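Home Bingo and Card Night: Tips for Setting Up

Clear the table first

Take everything off the table an hour before people arrive and wipe it down with a damp cloth. Let it dry fully, or paper cards will stick and tear when they are lifted.
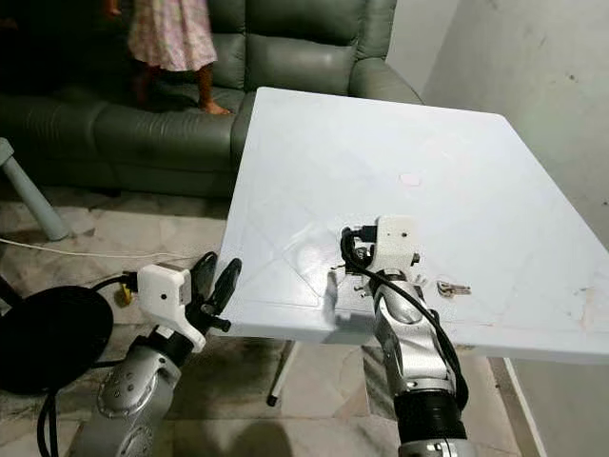 Daubers leak, so store them cap down in a jar and test each one on scrap paper. Ink that gets onto a tabletop comes off most easily in the first few minutes with rubbing alcohol on a cotton pad. A white top with scuffs and small dark marks will still do for bingo, but put a plain cloth over it for cards. Small clips are handy for keeping each player's sheets together.

Lighting and seats

Set lamps to the side. A bulb directly overhead shines off glossy cards and makes the numbers hard to read.

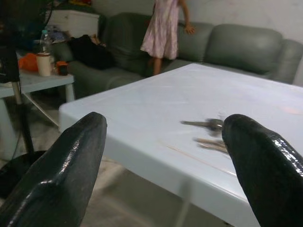 Chips and prizes

Keep chips in two lidded tubs, one for play and one for spares. Plurkomico chips can be washed in warm water with dish soap. Dry them flat on a towel.

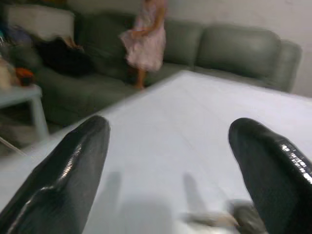
Stack them only when the edges are dry too. For small prizes, set a limit of $2 each and wrap them the day before.

Posted by Wálter Sotelo, November 17, 2019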